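Third evening on the arms and I'm writing this with a cold tea next to me so it'll be short.

Cable on the right one kept snagging. Every time the wrist turned past a certain point, tug, fault, stop. Tegwen said give it more slack, I said less, we tried less. Wrong. More slack it is, and it now hangs in a big daft loop but it got through 3 goes without a fault. Good enough for tonight.

Then the fingers. Two short ones, fine for blocks, not so fine for anything thin. Been using rolls of tape becuase the workshop has loads of them and they don't smash. Grip too hard and they go egg shaped. Too soft, well, floor.

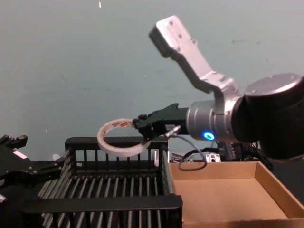
Right arm with the tape, over the black rack. Blue light on.

Grip setting is 216 now, was 199. Wrote it on the bench in pencil, sorry Dilwyn.

Left arm still not talking to the right one properly. Mererid reckons it's my config file and she's probaly right, she was last time. Will look at it when I've slept.

Still to do: bolt down the last brackets, tidy the wires behind the shoulder (ugh), find out who has the small hex keys. If it's you, please bring them back!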